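About the Trakis Manipulation Club

Trakis is the student manipulation club of the Prillano technical school. It was founded in February by Hartmut Stüber, who teaches mechanics, and now has 15 members in two sections – hardware and data. Quang Khương leads the data section.

The club builds hand-held grippers and records people doing ordinary table tasks with them. The current design is called Cù. It has black plastic fingers with brass-colored rings set into them, and members assemble and adjust each unit themselves.
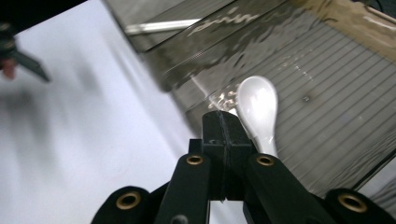 Tableware is the main subject this year. Porcelain soup spoons are smooth and curved, so a small error in jaw alignment shows up quickly as a tilt in the grip. Clear plastic containers are used for a different purpose: reflections and ridges make their edges hard for software to locate. A task is kept in the set only after 72 recordings, made by at least six operators.

Recordings are checked by a second member before training. Roughly 9 percent are rejected, mostly for missing frames.

The club enters the Drurkamach student contest in the table-handling class. Rules and part drawings are kept in the workshop binder. New members need no programming experience but must complete the tool safety course.

Page last revised September 11, 2025.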